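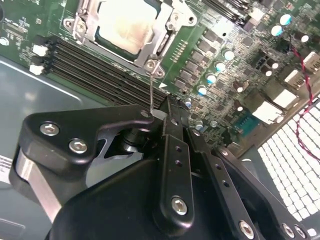
4.3 Recording processor removal episodes

This section covers the recording of teleoperated examples for the processor task on the Ristell cell. It assumes that the arm has been homed (section 3.2), that the wrist camera stream is live, and that the operator has completed the practice set. Socket boards are listed in the Plodard parts sheet. Boards not on that sheet must not be used for training data.

Caution: Disconnect the computer from AC power and remove the cord from the bench before the arm is enabled. Standby voltage on the board can damage the gripper electronics.

Caution: Contacts in an LGA socket bend under very light force. Do not let a fingertip enter the socket opening at any time, including between episodes.

4.3.1 Preparing the board

1. Place the chassis flat in the fixture and close both clamps. The chassis must not shift when pushed by hand.

2. Tie back or tuck any cable that crosses the socket area. Cables that run along the side of the board can stay where they are.

3. Leave the memory slots empty. Installed modules block the outer link of the gripper at low approach angles.

4. Check that the retention screws are tight. If a screw turns freely, set the board aside and enter it on the repair list.

5. Do not clean the heat spreader. Smudges and old thermal compound are part of the variation the model has to handle. Loose lumps of compound are the exception and should be wiped off, as they transfer to the fingertips.

6. In the session window, enter the board code, the operator name and the task name. Use the task name "cpu_remove". Episodes saved under other names are skipped by the import script.

4.3.2 Recording

7. Move the arm to the start pose and press Arm. The status field changes to READY. The start pose is varied slightly by the software before each episode. Do not correct it.

8. Press Record and wait for the tone. Motion before the tone is not stored.

9. Bring the gripper over the socket until the full retention frame is inside the wrist view. Hold for two seconds. The training code uses this pause to find the start of the approach phase.

10. Open the retention frame, if it is closed, using the routine in section 4.2. This is stored as part of the same episode.

11. Lower the open fingers on either side of the processor and close at the slow setting. The force limit for this task is 9 N. Stop closing when the force bar levels off.

12. Lift straight up until the lower edge of the processor is clear of the frame. Tilt only after it is clear.

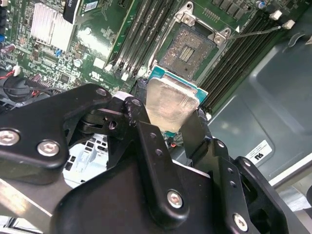 13. Keep the processor in view of the wrist camera during the tilt, then carry it to the tray at normal speed. Do not pass over the open socket a second time.

14. Release in the tray, withdraw the fingers upward and press Stop.

15. Mark the episode as Good, Partial or Fail. Use Partial when the lift was completed but the part was set down outside the tray pocket. Do not delete failed episodes. They are used in the Steltlow recovery set.

Note: A slow episode is acceptable. An episode with a long stop in the middle is not, other than the hold in step 9. If you need to think, finish the motion as well as you can, mark it Partial and record another.

Note: If the processor slips during the lift, do not try to catch it with the arm. Press Stop, mark the episode Fail and inspect the socket under the magnifier before continuing.

4.3.3 Session limits

Record no more than 12 episodes on one board before changing to another. A complete removal episode takes about 45 seconds, excluding the reset. Operators should change over after each board. Hanneke Van Hecke keeps the rota.

The target for the first release of the task is 2244 episodes marked Good. Partial and Fail episodes do not count toward the target.

4.3.4 Checking the files

After each board, open the last episode in the Ji viewer and confirm the following:

- wrist video plays to the end without gaps
- the gripper position trace starts at the tone
- the force trace returns to zero after release
- the board code matches the tag on the chassis

If the force trace does not return to zero, run the zeroing routine in section 3.5 and repeat the board. Report a second occurrence to Isamu Ikeda with the session number.

Revised 15th August: step 5 changed, limit per board added.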